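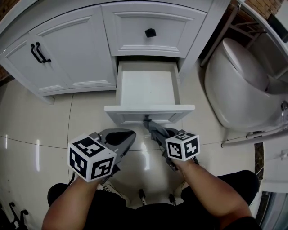 gornley_reader: Going back to the first post, I don't buy that the attaché reports mattered as much as Fu says. By the time one reached a desk it was weeks old, and the signals people already had the train movements.

Kevier748: Weeks old, sure, but have you read the Juška file? I went through all 12 folders in March and the source is describing fuel shortages at the depot. You don't get that from counting trains!

gornley_reader: One depot. And he was being paid per report, so of course there was always something to report.

maplethorn: I'm with Kevier on this one. My copy of Jinlong Fu's book is full of sticky notes by now (sorry, library) and the chapter on Skurnis is the best thing in it. He puts the analysts' drafts next to the raw reports and you can see whole sentences carried over.

gornley_reader: Carried over isn't the same as correct. They had the brigade at full strength for five years and it was more than 200 men short the whole time.

Kevier748: OK that one I'll give you. But the source said it was short! It's in folder 5, second page. Somebody upstairs took it out of the draft.

gornley_reader: Huh. I only have the published summary and it's not in there. Can you type out the paragraph?

Kevier748: Tonight, after the kids are down. The scan is awful so expect some gaps.

maplethorn: Please post the margin notes too if you can read them, I never could.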